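Zovska Sim Tasks / Tickets / 954
Apple-to-tray, two hands: episodes pass the checker but fail review
Status: Resolved, leaving open for comments until the rule text is merged
Priority: Normal
Component: task rules, success checker
Linked: 241 (handover naming)
Opened: Thursday, February 12, 2026

Summary

Reviewers are rejecting episodes of the apple-to-tray task that our checker marks as success. The checker only asks one question, whether the apple ends up inside the tray rim. The written rule asks a lot more than that. I'd like us to bring the two together and I'm really happy to do the legwork, this is my favorite kind of ticket.

Steps to reproduce

Pull the January batch from Brestham (600 episodes, all simulated, all two-handed).
Run the checker with default settings.
Open the review notes next to the checker output and filter for "checker pass, reviewer fail".

Expected: an empty list, or close to it.
Got: a long list, and nearly all of it falls under the same two headings, "tray moved" and "drop from height".

Entry 1

Started with "tray moved". Rule 2 says the tray stays where it was at reset unless the task text says to move it. The checker never looks at the tray pose at all. It reads the tray pose at the last step and tests the apple against that, so if the free hand shoves the tray halfway across the table to meet the apple, it passes. Clever policy! Still a fail under the rule as written.

I replayed a handful of these at quarter speed. The left hand comes in to steady the rim, closes a bit early, and the tray slides. In other episodes the left hand does the same approach and the tray doesn't budge. So the approach is fine and the contact is where it goes wrong.

Entry 2

Question came in from the Horobets side: should the free hand be allowed near the tray at all? Their version of the rule keeps the idle hand parked at its start pose until the other hand is done.

I looked at what we'd lose. A steadying hand is good practice on a light tray, and people reading these episodes later will want to see both arms doing something useful. Parking it makes the checker simple and the behavior worse. My vote is to allow it and say clearly what counts as steadying.

Draft wording:

The free hand may approach and touch the tray rim. It may not lift, tip or slide the tray. It may not enter the space over the tray floor while the other hand is releasing.

That last sentence fixes a third problem I hadn't even opened a ticket for, which is the two hands bumping into each other at the moment of release. Love it when that happens.

Entry 3

On to "drop from height". The rule says "place gently". I get why somebody wrote that, but there's no way to score it. Reviewers have been using their own judgment and they don't agree with one another. Same episode, one pass, one fail, both with reasonable notes.

Tried three ways to make it measurable:

a) Cap the height of the apple over the tray floor at release. Easy to compute and easy to explain.
b) Cap the apple's speed at first contact with the tray. Closer to what "gently" means, but noisy. The contact solver gives odd spikes when the apple is rolling off the fingertips.
c) Require the apple to be at rest in the tray for a set time before the episode ends. Doesn't catch drops, but it does catch the apple that's still rolling when we call it a success.

Going with a and c together. I'd come back to b when the contact settings are tuned, and I'm keeping my plots.

Entry 4

First run with the new checks. The tray check works great. The release height check fired on episodes where nothing had been released, which had me scratching my head for most of the afternoon.

Found it. The check was reading grip state from the left hand in every episode, whichever hand had the apple. An open left hand looked like a release. If the apple was up in the right hand at the time, the checker called it a drop from height.

Log line before the fix:
release_detected hand=left object=apple result=FAIL reason=height

Log line after, same episode, same step:
grip_state holder=right free=left result=CONTINUE 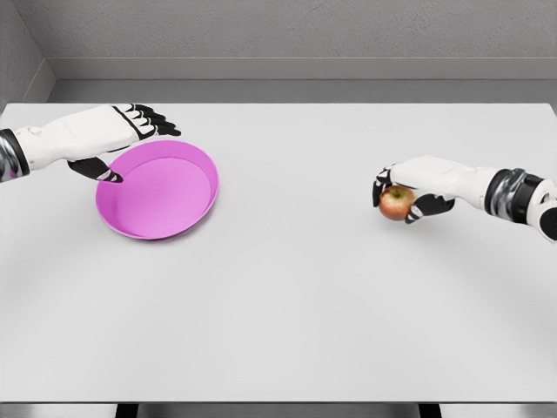 So the checker now works out the holder from finger contacts with the object and treats the other hand as free. Left and right don't appear in the rule text anymore, only "holding hand" and "free hand". This also lines up with the naming from ticket 241, so one less thing to translate in your head when you read the logs.

Entry 5

Reran the full January batch overnight. Every "tray moved" rejection is now caught by the checker. The height and rest checks agree with the reviewers wherever the reviewers agreed with each other, and that's as much as I could ask of them.

There's one leftover group. In a few episodes the apple touches the table on the way over, then gets picked up again and placed cleanly. The old rule doesn't mention it. I've set the checker to pass these with a flag, "regrasp", and left the choice to whoever trains on them. Regrasps are lovely recovery behavior and I'd hate to throw them out.

Entry 6

Flernden asked if the same rules can carry over to their real bench. Mostly yes, I think! The wording about the holding hand and free hand should carry over as is. The numbers will not, so please don't copy our thresholds. Measure your own tray, on your own tabletop, with your own fruit. Also write the stop rule first, who presses it and from where, before anyone touches the success rule. We get to skip that in simulation and you don't.

Resolution

Checker updated, rule text updated, reviewers' guide now points at the rule text and no longer repeats it (the two copies had drifted apart, of course).

To do before closing:
merge rule text
add the left/right mix-up as a regression test, mirrored both ways
ask Brestham to re-tag their old rejections
plots for option b, attach here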